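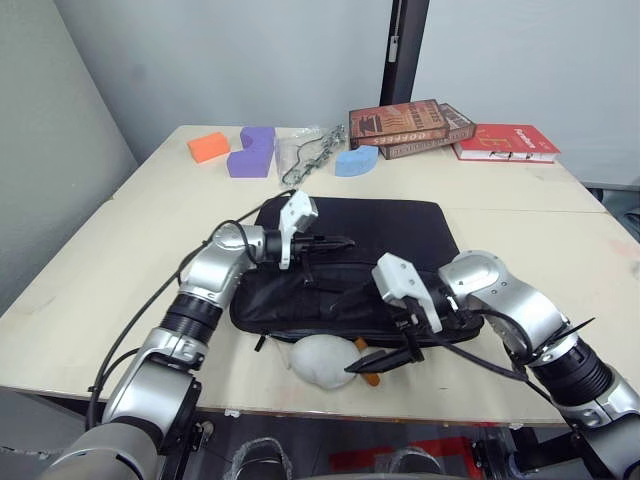
Hui-mei Chang would throw out the laptop bag first. Marlene Bélanger would keep the bag and throw out the duck, and she doesn't understand why this is taking all morning.

The Table Test

By Abdelghani Mahrous
Tuesday, February 4, 2020

Print this article | E-mail this article

The rule is simple enough to fit on a card, and Plemetti, the decluttering outfit that teaches it, has printed the card. Empty the drawer or the closet onto a table. Look at every item laid out in plain light. Whatever you can't defend out loud goes.

I have my doubts about any system that comes with a card. I have more about one that charges $40 for the evening class where they hand it to you. But the Table Test has spread through Tristelside since October, and people I consider sensible have started talking about "defending" their salad spinners.

So I took a look at the kind of stuff that ends up on these tables. A black padded laptop bag. A white plush duck with an orange beak. Foam pieces in orange, purple and blue, one of them shaped like an L. A metal chain in a clear plastic bag. Three books, one with the word "COFFEES" on its cover.

Try defending a chain. You can't, until the day you need a chain. The method has no answer for this. Its teachers say you can always buy another, and that seems an odd thing to hear from people who are against buying things.

The foam is harder. Brahim Filali, who took the class twice, told me that foam is "the purest form of clutter" and that he got rid of all of his. His sister Nabila says he called her within the week to ask if she had any foam. He was mailing a lamp.

Then there are the books. Plemetti's position is that a book you haven't opened in 2 years is furniture. I own plenty of furniture and I like it. A book on coffee doesn't expire, and a red hardcover with a big cream letter design on the front looks perfectly good lying flat on a table, read or unread.

I'll give the method this much. A table makes you look. In a drawer, a laptop bag is just the thing that stops the drawer from closing. Out on a light tabletop it's a large black object, and you have to ask yourself where the laptop went.

But looking isn't deciding, and the deciding still takes as long as it ever did. My own table was covered for nine days. We ate on the couch.

The duck stays, by the way. Marlene was outvoted.

READER COMMENTS

Rurkberg Reader: Did the class. Threw out 1 box, bought 2 matching baskets from their shop on the way out. Make of that what you will.

N. Sârbu: Chains belong in the garage, in a coffee can. Bag rusts them.

Nabila Filali: It was a floor lamp. He used my winter coat.

Print this article | E-mail this article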